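Bench Notes and Photos: The Clarkdale Desktops

Nov 28, 2020
By Costel Đorđević

Quick page, typing this between jobs so forgive the spelling. People keep asking how the desktop project is going and I keep saying "I'll put some pictures up". So, pictures. Only a couple of them and a lot of me going on around them, sorry, the words came easier than the photos.

Short version for anyone new. Janevski Surveying in Clarkdale cleared out an office and had a stack of desktop machines going spare. 17 of them. Same model mostly, same gray dust in all of them. We said yes before working out where to put them. Plan is strip, clean, test, put back together, hand out to families who asked on the list. The list is closed for now, please don't email me, it'll reopen when we see how many machines survive.

Before the lid comes off

Power cord out first. Then hold the power button in for a few seconds with nothing plugged in, every time, even if you just did it. Write the number on the masking tape and put the tape on the case, NOT on the side panel. Panels get swapped. We had panels from two different machines swapped in May and spent a whole evening thinking a memory problem had moved from one computer to the other.

Screws go in the lid of a jam jar, one lid per machine. The magnetic dishes are nicer but they walk off.

Look for stickers inside the case as well as outside. Some of these had a little handwritten note from whoever looked after them at Janevski, drive replaced, fan replaced, that kind of thing. Very useful. Take a photo of it, leave it where it is.

Getting inside

The side panels stick on this model. Slide, then lift, and if it won't slide don't lift. One of the first ones got bent that way (me) and now it sits a bit proud along the back. Easier with a hand on the far end of any loose panel so it doesn't drop on the board.

Dust goes out the door with the hand blower, not the vacuum. Hold the fan still with a finger while you do it. Memory out, look at the gold edge, wipe if dull, back in till both ends click. Then the little battery, which on machines this age I just replace without testing. A pack of those costs next to nothing.

Small boards go on the holder plate when they're out. The gray one up against the ribbed metal, with the clips. Thin green strip is standing between the top and bottom clips in the second picture, square holder at the upper right is still open. Beats a folded towel, which is what we used before. 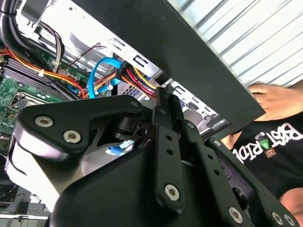
Case open, green board on the left, the memory slots along the upper part of it. Black panel held at one end. BEST RIDE shirt. 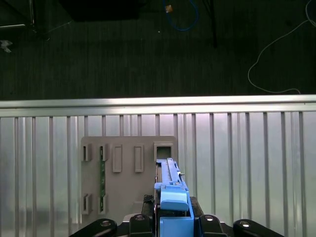

What goes back in

Parts, since somebody will ask. Drives are 500 GB, the plain Ballura ones, bought as a box. Not fast but they're new and they match, so if one goes there's a spare that fits without thinking. The old drives came out, were wiped, and go back to Janevski in a sealed tub with a signed sheet. That was the deal and I'd want the same if it was my office.

Memory, we pooled it. Everything that passed went in one tray and got dealt back out so each machine gets the same. A few came with more than the others and it didn't seem right for it to be luck of the draw who gets the quick one.

Thermal paste: small blob in the middle, press, done. Please stop spreading it with a loyalty card. Clean the old stuff off completly first, both faces, and let it dry before the new goes on.

Power supplies we left alone unless they made a noise. If it makes a noise it comes out whole and goes in the recycling pile. We do not open them. Asked every session, same answer every session.

Testing

Overnight memory test on everything, no skipping because it's late. Then the disk check. Then somebody sits at it and does normal stuff, opens a long document, plays a video with sound, prints something, unplugs the network cable and plugs it back in. That last part finds more than the fancy tests do. Sound was dead on a couple of them and it was the front jack cable left off the board both times.

Write the result on the sheet even if it's good. A blank box means not done, and then it gets done twice.

If it beeps and won't start:

Take the memory out and try one stick at a time.
Swap the battery if that hasn't happened yet.
Check the big power plug is right down, it's stiffer than you'd think.
Check nothing is under the board, washers especially.
Put it on the "ask Costel" shelf and start the next one.

The shelf is full. I know.

Cables, the endless cables

Every machine goes out with a power cord, a video cable, keyboard and mouse. We've got keyboards enough. We've got more power cords than any reasonable person would want. What we haven't got is video cables with the right end on for the newer screens, so if you've a drawer at home, have a look. The short ones are fine. Adapters are ok but they get lost, so cable first, adapter if we must.

No more printers please. No scanners either. I mean it kindly.

Money

The Rovum grant came through, $700, and that's paid for the drives and the paste and the batteries. Bit left over for wipes and labels. Receipts are in the green folder by the kettle if you want to look through them, and the tally is taped inside the cover. If you bought something for the benches out of your own pocket put the receipt in the folder with your name on it, I can't pay back what I don't know about.

Stuff I still need to sort

Someone borrowed the long thin screwdriver, the one that reaches the fan screws. Would like it back.
More masking tape. The wide one peels, get the narrow.
A printed page to go in with each machine, how to log on, who to call, where the button is. Large type. I've got a draft, needs someone who isn't me to read it and say what makes no sense.
Boxes. We've been saving the ones the monitors came in but they're too shallow for the cases.
Labels for the shelves so "tested" and "not tested" stop swapping places.

Coming along

Same door as always, round the side, ring if it's locked and give it a minute as we can't hear it over the fans. Closed shoes. Roll your sleeves up, take rings and bracelets off before you reach into a case. Tea is there, drink it at the other table. You don't need to know anything, you'll be put on a dusty one with somebody who does and by the second machine you'll be telling me what I've missed.

Will add more photos when more machines are back together and I find the other memory card.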